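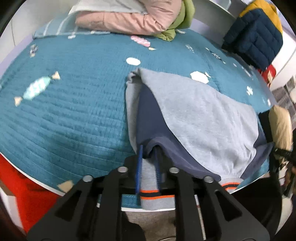
Thảo Đồng does not think the folding work at Plandia has become easier. It has become slower and more exact, she says, and the pay sheet took until February to catch up. "We used to be paid by the finished piece. Now a garment may be folded 13 times before it leaves the bed."

Sleeves take most of her shift. The gripper has two parallel fingers, and a cuff has to be pinched square to the seam or the take is rejected. "Ribbing is forgiving. Linings are not — they slide against the outer layer and the fold opens again."

Định Doãn schedules the Flemonham site, where 72 people are on the roster. Recorded folds train the arms at the Clotatmont laundry, which now handle flat linen without an operator. Garments still go to people. He expects that line to move and will not say when.

"Two of our pressers went over to recording," he says. "One asked to go back. The hand gets tired in a different place, here, below the thumb." Shifts with the tool were cut to four hours after that.

Đồng keeps her own tally of rejected takes. Last month it stood at 148, most of them hooded tops. She wants the reasons written on the sheet, and for now it gives only a number.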